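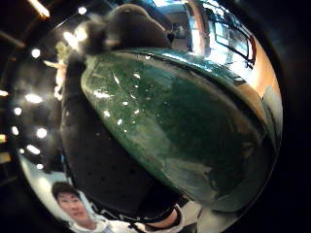
Figure 4. Green glazed bowl held in the gloved hand, wide-angle camera.

Publications > Dendstead Manipulation Group > Technical reports > Section 4

4.2 Comparison of the wide-angle and fixed cameras

The Sindus controller takes hand pose from either of two sources, a wide-angle camera carried close to the hand or a fixed camera looking over the desk. Section 4.1 dealt with the Bezerra gripper alone. In this part we ask which camera gives the more useful record when a person wearing the Deka gloves holds household objects, and whether the record is good enough to be replayed on the gripper afterwards.

We picked objects that had given trouble in our earlier work in May. The glazed bowl (Figure 4) is large, curved and shiny. Its surface returns small bright highlights from the overhead lights, and our contour tracker tends to pick these up as features. They stay more or less where the lights are while the bowl turns, so the tracker reports a bowl that is moving less than it should. The darker patches in the glaze are steadier, but at very close range the bowl fills so much of the view that there is little left to compare it with. The thumb over the rim is out of focus at this distance. We kept it in the fit all the same, with a lower weight, as the place where it crosses the rim is the best single cue to how the bowl is being held.

Lens correction was done before tracking. We tried tracking on the raw pictures first and gave it up – the bowl wall bulges towards the lens and a straight edge in the room comes out as a bow. After correction the outer part of the view was too stretched to be of use and was masked off. The mask was the same for every object and was not tuned.

A total of 76 holds were recorded. Of these, 20 were used to set the weights and were left out of the results. The remaining holds were scored by hand as usable or not usable, where usable means that the Bezerra gripper could be driven to a matching grasp without any editing of the hand path. Scoring was done without sight of the glove signals.

With the bowl, the wide-angle camera did better than the fixed one. The fixed camera often lost the far side of the hand behind the bowl wall. With long, thin objects the order was reversed. The stems of a bouquet are narrow, they overlap one another, and seen from close to the hand they run out of the sharp part of the view very soon. From the fixed position the whole hand can be seen around them, along with the square marker fixed to the glove.

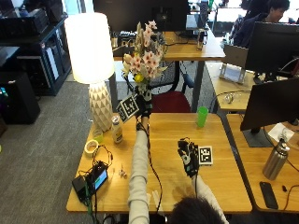

Flowers were the hardest case for a different reason. Petals and leaves move when the hand moves, and they go on moving after it has stopped. The tracker was therefore told to ignore everything above the grip and to follow the marker and the glove only. This worked well with the glove raised. When a hand is put down on the desk with the fingers curled, the fingertips hide one another and the pose has to be filled in from the glove signals.

Lighting was left as it was. A lit lamp close to the hand changes the exposure of the fixed camera, and on 12 holds the pale petals were overexposed. We did not discard these holds, because the marker could still be read. A lamp with a white shade and a pale flower next to it is a normal thing to find on a desk, and a controller that needs it taken away would be of little use to us.

The cables are a weakness of the present set-up. They run back along the sleeves and limit how far the wearer can turn the wrist – wearers turned the whole forearm instead, and the replayed grasps carry that habit over to the gripper. A wireless version of the glove link is under test at Dendstead and will be reported separately.

For the runs in Section 5 we use both cameras. The controller takes the wide-angle picture when the object covers most of the view and the fixed picture otherwise. Switching between them during a hold caused a small jump in the wrist angle, so the choice is now made once, at first contact, and kept until release.

12 shares | 2 comments

Recent reports
Grip force limits for the Bezerra gripper
Marker size and reading distance on the Deka glove
Sindus controller: notes on start-up and calibration
Holding shiny objects under ceiling lights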